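Writing a pick-and-place routine for lettered cubes in simulation

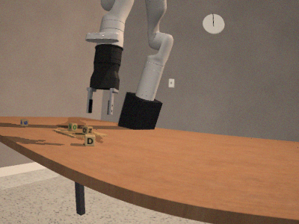 I love small manipulation problems, and sorting alphabet blocks is one of the best. The objects are simple, the success test is easy to write, and yet you get to touch perception, planning and gripper control in one afternoon! Everything in this tutorial uses Catden for the simulation and Jukon for the planning, with a parallel gripper on a single table-mounted arm.

Before you start

Load the table world and let the physics settle for 70 steps before you ask for any poses. Cubes spawn very slightly above the tabletop, and if you read them too early your grasp height will be off by a hair. Save this settled state, as you will come back to it a lot.

Step 1: Find the cubes

Segment first, read the letters second. Colour is a poor guide when the blocks are pale and the wood is warm, so I use the depth channel: fit a plane to the table, then keep every cluster that sticks up from it. Drop clusters smaller than 66 points. Watch out for a cube that sits well away from its neighbours and far from the viewer — it covers very few pixels and is the first thing a strict filter throws out.

Step 2: Read the faces

Crop each cluster and run the classifier on every visible face separately. O and 0 will get mixed up, and so will Z and N once a block is turned on its side. Keep the top two guesses with their scores and let the task decide between them. If you are spelling a word, the word list sorts out most of these for you, and it's lovely to watch.

Step 3: Pick a grasp

A cube gives you two pairs of opposite sides. For each pair, place the fingers open on either side and check them against the other clusters. When blocks stand close together, often only one pair survives. Score what is left by how far the wrist has to turn.

Step 4: Plan in two parts

Plan freely to a hover pose 7 cm above the cube, then move straight down at low speed. Splitting it like this makes failures so much easier to read: if the first part fails you have a reach problem, and if the second fails you probably have a bad pose.

Step 5: Close and check

Close until the finger gap stops changing for 10 control ticks, then compare the gap with the cube width. A gap near zero means you missed. Go back to the hover pose, look again and retry from Step 1.

Once this runs, shuffle the cubes and leave it looping while you make tea. My next job is stacking, which needs a gentler release.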